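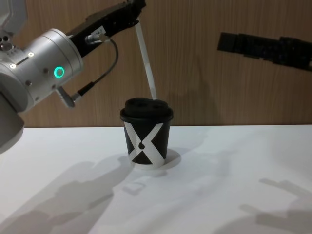 Muss man für guten Kaffee zu Hause wirklich gefiltertes Wasser nehmen? Kommt auf die Leitung an, und in den meisten Küchen, in denen ich bisher gestanden habe, lautete mein Urteil: lass es bleiben.

Kleiner Thread dazu, weil mir seit Wochen Werbung für den Stullex-Tischfilter in die Timeline gespült wird. "Kaffee, wie er gemeint war." Aha. Von wem gemeint?

**2/**
Vorweg: Wasser hat Einfluss auf den Geschmack, das bestreite ich gar nicht. Sehr hartes Wasser puffert die Säure weg, dann schmeckt ein heller Kaffee stumpf und ein bisschen nach Kreide. Sehr weiches Wasser kann ihn spitz machen. So weit, so bekannt.

**3/**
Was mich stört, ist der Sprung von "hat Einfluss" zu "du brauchst unser Gerät plus Kartusche, alle vier Wochen neu". Dazwischen fehlt ein Schritt, nämlich die Frage, was bei dir überhaupt aus dem Hahn kommt.

**4/**
Das steht beim Wasserversorger auf der Seite. Postleitzahl eintippen, Härte ablesen, kostet nichts. Bei mir: 9 Grad deutscher Härte. Mittel also. Die Stullex-Seite empfiehlt mir trotzdem den Filter, und zwar die größere Ausführung. Ich habe testweise auch einen weichen Wert eingegeben. Gleiche Empfehlung!

**5/**
Also blind verkostet. Loredana Greco hat aufgebrüht und die Tassen unten markiert, ich saß im Nebenzimmer. Derselbe Kaffee (Hausmischung von Plelar, mittlere Röstung), dieselbe Mühle, gleiche Menge, zwei Wasser: Leitung und Stullex.

**6/**
25 Durchgänge, verteilt auf mehrere Tage, weil man sonst irgendwann nur noch Puls schmeckt. Ich sollte jedes Mal sagen, welche Tasse die gefilterte ist.

Richtig lag ich in 13 Fällen. Da hätte ich auch eine Münze werfen können.

**7/**
Ja, ich weiß, eine Zunge, ein Kaffee, eine Stadt. Das ist keine Studie. Wer bei 25 Grad Härte wohnt, merkt vermutlich deutlich mehr, und die Maschine freut sich auch über weniger Kalk. Entkalker für ein paar Euro gibt es allerdings ebenfalls.

**8/**
Noch skeptischer bin ich bei den Mineraltropfen von Grulora. Man kauft also erst einen Filter, der etwas aus dem Wasser holt, und dann ein Fläschchen, das wieder etwas hineingibt. 40 Euro zusammen im Einsteigerpaket. Auf der Packung steht "komponiert". Bei Wasser.

**9/**
Was bei mir mehr gebracht hat als jedes Wasser: frisch mahlen, abwiegen, die Kanne gründlich spülen. Alte Kaffeefette in der Thermoskanne schmeckt sogar mein Vater, und der trinkt löslichen.

**10/**
Weil gleich jemand fragt: Nein, ich habe den Filter nicht geschenkt bekommen, und ja, er geht zurück. Loredana hält meine Zunge übrigens für verdorben und will den Test im Oktober selbst machen, mit einem helleren Kaffee. Ihre Trefferzahl hänge ich dann hier drunter, auch wenn sie mir nicht passt.

**11/**
Falls jemand mit richtig hartem Wasser das Gleiche blind probiert hat: gern her mit den Zahlen. Bitte nur blind. "Man schmeckt es sofort" habe ich jetzt oft genug gelesen.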